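Notebook, January. Equipment planning, crayon sorting cell

Budget request is due before the end of the month, so this is the state of the list. Two-arm cell stays as built: extrusion frame, wood top, arms on opposite sides. Fingers are the first item. Crayons end up in crossed clusters and as pairs lying flat on the wood, and the stock fingers are too thick at the tip for that. Wekier quotes 400 per set, 19 working days. Want 2 sets plus spare pads.
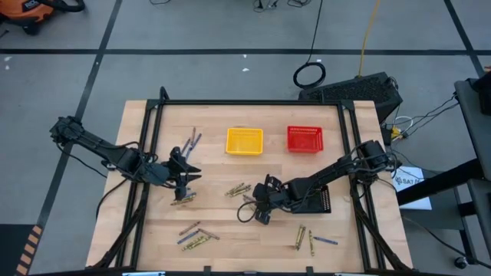

Baskets and consumables

Mesh baskets are cheap and can go on the general account. Stay with saturated colors – yellow and red both separate well from the wood. Black is harder against the arms, so no more of those on this order. Crayons: 6 more boxes, mixed, wrappers left on.

Cameras and lighting

Celico mounts are priced per bracket, Charbonneau sells the whole kit with cables. Kit costs more but saves a second purchase order. The strip lights overhead leave pale reflections on the tabletop, so a matte mat should be priced before any new lamps.
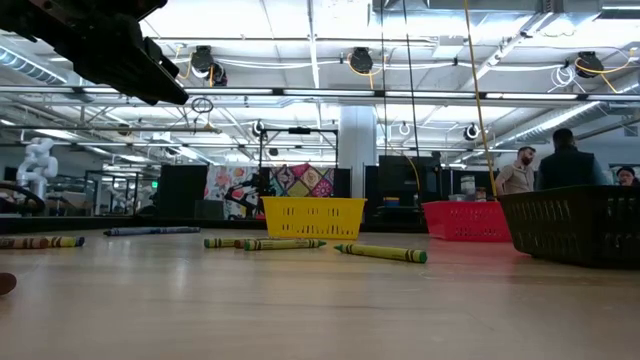

Bohdana Mykhailiuk: I would move the mat to the top of the list and hold the Charbonneau kit until next quarter. Also ask Tarance for a finger quote. One supplier is not enough for purchasing to sign.

Agreed on the mat. Tarance request sent 4:10 pm, drawing attached. Kit stays on the list as optional.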